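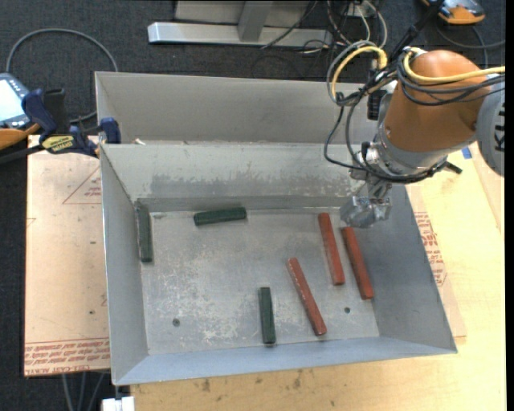 Hordale, October

So I finally went to hear Urszula Brzozowska play the old Drivell Theater, and I've been humming ever since. My neighbors have been very patient about it.

If you've read this blog for any length of time you know I have a thing for accordion players. Blame my grandfather, who owned exactly one record with an accordion on it and played it every time it rained. I've been to a lot of shows in church basements and the back rooms of bars because of that record, and most of them were fine, and a few were awful, and then every couple of years there's one like this.

The Drivell holds 635 people when they open the balcony. They opened the balcony! I was not expecting that for a woman with an accordion and a guitarist sitting on a kitchen chair, but the line went past the dry cleaner and I ended up way off to the left, next to a pillar, with a very nice couple who had driven 100 miles and brought their own cushions. I didn't bring a cushion. Those seats were put in for smaller people in a more stoic age.

Doors were at seven and Dirk Tiedemann opened at 8. I knew nothing about him except that he used to play bass in Malinowski (the band, from over in Tesex, the one with the orange album cover - if you lived around here in those days somebody lent you that record and you never gave it back). He's on his own now, just a nylon-string guitar and a voice like a man talking to his dog. I mean that kindly. He did a song about painting his mother's porch that went on for a good long while with hardly any chorus, and I could have listened to it twice. The talking between songs needs work. He tuned through most of his best stories and I lost the ends of them.

Then a break, a long one, long enough for me to buy a coffee and regret it.

Urszula came out in a gray cardigan with the sleeves pushed up and didn't say hello. She sat down, opened the bellows very slowly and let one low note hang there until people stopped rustling. I've heard the first song on the new record plenty of times and I didn't recognize it until she started singing. On the record it's bouncy, there's a drummer and hand claps and what I think is a trumpet. Live it was half that speed and so much sadder, and I've gone back to the album version since and it feels a bit like a stranger wearing her coat.

The middle of the set was mostly older stuff. She played "Ferry Song," which I'd hoped for, and the one in Polish that I can't spell, so I won't try. The guitarist (I didn't catch his name, sorry, the pillar got in the way of the introductions too) hardly took a solo all night, but there was a little run he kept dropping in behind the last line of each verse, and the woman with the cushions grabbed my arm the third time he did it. We'd known each other for an hour by then.

Gripes? The vocal mic was too quiet for the first couple of songs, and from my side of the room the left-hand buttons clacked louder than the bass notes. They fixed the mic. I got used to the clacking and then sort of loved it. Also the merch table only took cash, and I had six dollars and a bus pass, so no record for me.

For the encore she brought Dirk back out and they did an old waltz together, no microphones, standing right at the lip of the stage. You had to lean in to hear it. I'd have guessed 1000 people from the noise afterward, stamping and all, and the balcony was creaking in a way I tried not to think about.

I missed the last bus, of course, and walked home along the river with my ears full. She's back in the spring with a full band, apparently. I'm going to get there early and sit on the right.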